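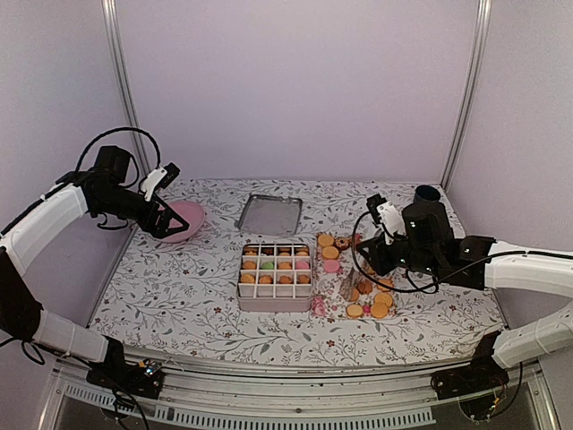 Week 2 – sterile processing tech, what the job is and the decontam side. Most people in this room had not heard of the job before they saw the flyer, fine, same for most of us when we started. You clean, check, pack and sterilize the instruments that go to surgery. Everything on the tray passes through your hands. First habit to learn is looking. Take the tablecloth in the picture, white, thin vines and leaves, little reddish-brown and pink flowers all over it. Now think about a speck of dried blood or a tiny screw landing on that. You would look straight past it. Assembly tables at Surow get a plain lint-free wrap in one color, and you change it when it's marked up. Do the same in the practice lab please.

Where the job sits

Department has different names. Sterile Processing, Central Service, Central Sterile, SPD. All the same place. Usually in the basement or right under the operating rooms with its own elevators, one for dirty and one for clean. They never swap. If the clean elevator is down you call, you do not use the other one.

Not a patient contact job for the most part. Some people love that, some find it lonely. Think about it now and not after you paid for the exam.

Flow of the department

One way only. Dirty to clean to sterile.
Decontam – dirty items come in, get sorted, soaked, brushed, washed
Prep and pack – inspect, test, assemble, wrap
Sterilization – load, run, release
Storage – shelf until called for
Write this down the side of your notebook, everything else in the course hangs off it. An item that fails at any stage goes back to decontam. Not back one step. All the way back.

Decontam

PPE first. Fluid-resistant gown, long cuff gloves made for decontam (exam gloves are not enough), mask, full face shield, shoe covers, hair cover. Take it off before you leave the room, every time, even if it's only to answer the phone.

Cleaning comes before sterilizing. You can't sterilize a dirty instrument. Soil protects whatever is under it and the steam or gas never gets there. If you remember one thing for the quiz it's that.

Point of use – the OR staff should wipe off gross soil and spray or cover with a wet towel before it comes down. They don't always. Dried blood takes much longer, and saline left on steel will pit it. If a tray comes down dry, write it up, no drama, just the form.

Manual cleaning, order we use in the lab:
Open every hinge, take apart what comes apart
Cool rinse. Not hot – hot water sets protein
Soak in the enzyme detergent, mixed by the label, don't eyeball it
Brush under the water line so you don't spray yourself
Lumens – right size brush, all the way through and out the other end
Rinse, then final rinse with treated water
Then ultrasonic or washer if the manufacturer's instructions allow it

IFU = instructions for use. Every device has one. It beats your memory and it beats what the person next to you says. On the lab computers they are in Timano under the device name, click the tab marked Docs. Timano is slow to open in the morning, leave it alone and it loads.

Inspection (quick, more in week 3)

Good light, magnifier, look at box locks, serrations, ratchets. Scissors get a cut test. Clamps – close on the first tooth, tap the handle gently, if it springs open it goes to repair. Insulated instruments get the electrical leak tester. Stain or rust? Pencil eraser on it. Comes off and the metal is smooth, it was a stain. Pits underneath, it's rust, pull it.

Tray practise uses the Gundska basic set. Work from the count sheet top to bottom, not from what you think belongs in there. If something is missing you don't sub in a similar one without asking.

Sterilization methods, just names for now

Steam – the workhorse, cheap, fast, anything that can take heat and moisture
Hydrogen peroxide gas – for heat sensitive stuff, no paper or linen in there
Ethylene oxide – long cycle plus aeration, fewer places run it now
Liquid chemical – used right away, not for storage
We do parameters and indicators in the next handout. Don't memorize times and temps off the internet, they vary by machine and by load.

The work, pay, hours questions I always get

Shifts – days, evenings, nights, weekends. New people mostly get evenings. Standing nearly the whole time, lifting heavy trays, warm in decontam with the gown on. Bring shoes you can stand in.

Busy does mean busy. The Surow main site processes 3000 trays a month and evenings carry most of it, surgery finishes and it all comes down together.

Certification – rules differ by state and employer. Many will hire you before you certify and give you a deadline. Check the posting, check again when they make the offer. Hands-on hours are tracked on the green sheet, get it signed the same day, nobody signs from memory three weeks later.

Course cost – the lab fee is $200, paid at the Verbruggen building front desk. Covers your brushes, the practice wraps and the loaner face shield. Textbook is seperate. Older edition is OK for the first half but the chapter numbers don't match, so go by the title.

After a year or two people move to lead tech, instrument coordinator, endoscope reprocessing, or over to surgical tech school. Endoscopes have their own exam. We only get one session on them and it's in January.

For next time

Read the chapter on cleaning and the first half of the one on instruments
Learn to name these on sight: Kelly, Kocher, Allis, Babcock, Mayo scissors, Metzenbaum scissors, Army-Navy
Practice getting out of PPE in the right order, gloves and gown are where people mess up
Short nails, no polish, no rings in the lab
Vaccine records to the front desk if you haven't, you can't go on the site visit wihout them

Quiz is short. Flow of the department, PPE, why cool water, what IFU stands for.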